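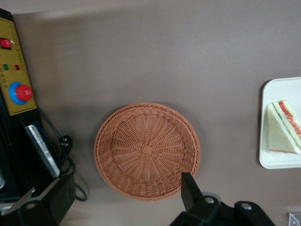

The work table during the open day, with the basket and the sandwich tray in reach of the arm.

A sandwich, a basket and a lot of patience: a talk with the demonstration engineer at Arkura

20 April 2018

When I arrived at the workshop of Arkura, the first visitors were already standing in front of the table and the coffee was already finished. The company opens its doors two times in a year, in spring and again in December, and this time the small hall on the ground floor was given to the group that works on handling of food. I had asked for an interview with the engineer who leads the demonstrations. She agreed on the condition that I do not print her name, since she prefers that the whole group is mentioned, and that I let her stop talking whenever a visitor has a question. Both conditions were easy to accept.

The task of the day is quickly told. The arm must take a sandwich from a tray and put it into a basket. A visitor who came with his two children said loudly that his daughter could do this when she was one year old. I asked the engineer if such remarks disturb her.

"No, I like them," she said. "He is right. A small child can do it, and we needed 23 weeks before we dared to show it to anyone. I would be more worried if people thought it was easy for us."

Why a sandwich? She told me the first idea came from Clilto, a catering company which prepares lunch boxes for schools and offices and has trouble finding people for the early shift. In the beginning the group worked with blocks of foam in the same size. The foam gave very good results, and these results had little value. "Foam comes back to its shape," she said. "Bread does not. If you press the side of a sandwich with tomato in it, you have tomato on the finger, and then the next one slides. After this we said, from now on only real food."

The basket also has its story. The catering company uses plastic boxes, and the group could simply have taken one of these. They chose a wicker basket because its rim is thick and round, and the arm must learn to stay clear of it. The weaving is also difficult for the camera at the wrist. "Look from the top into the basket," the engineer said. "All the strands go out from the middle, and there are rings over rings. For our software this was at first like a very loud room. It found edges everywhere and did not know which one was the edge of the basket."

I asked how they solved this, and she laughed a little. "With pictures. Many pictures, with the basket in all corners of the table, in morning light and in lamp light. It is not elegant work. One person moves the basket by the width of a hand, one person starts the arm, and after lunch they change places."

Next to the table area is the yellow control panel with the emergency stop, a red button in a blue collar. Before each round the engineer showed the visitors where it is, and she did this also for people who had already heard it. I had the impression that this is a rule which she would not break for a minister. "At Wijesinghe, where I worked before, we had bigger arms, for metal parts," she said. "There you learn it on the first day. This arm is small, but I want that the hand of my colleague knows the way to the button without the head."

A retired baker, who stayed longer than all the others, wanted to know what happens if the bread is fresh and very soft. The engineer answered him in much detail and I could not follow everything. As I understood it, the fingers close slowly and the arm feels the resistance through the current of the motor. If the resistance is lower than expected, it closes a little less. The baker was not fully satisfied. He said that soft bread and old bread feel different also from one side to the other side. She wrote this down in her notebook and asked him if he would come again on a normal working day.

Of course I wanted to hear a number. The group counts one session as 100 attempts, and the goal for the last session before the open day was not more than 3 failures. Did they reach it? "On the table, yes," she said. "But a table is kind to us. The tray stands still, the basket stands still. In a kitchen there is a person who pushes the tray with the elbow and does not tell you."

The next step is therefore to leave the workshop. In December the arm should stand for 2 weeks in a kitchen of Clilto, at first only in the afternoon, when the real production is over. The software that plans the movement, called Brolus inside the company, must become faster until then. At present it thinks for some moments before every grip, and visitors often believe that the arm has stopped working. One boy asked if it was sleeping.

I asked at the end if she sees the arm as a replacement for the people in the early shift. She took time for the answer. "I was in that kitchen at four in the morning," she said. "They do not ask me to keep the job of putting bread in boxes. They ask me who will pay them for the other work, and this I cannot answer, I am an engineer. I told this to my boss also."

Then a school class came in through the door, and she went to show them the emergency stop.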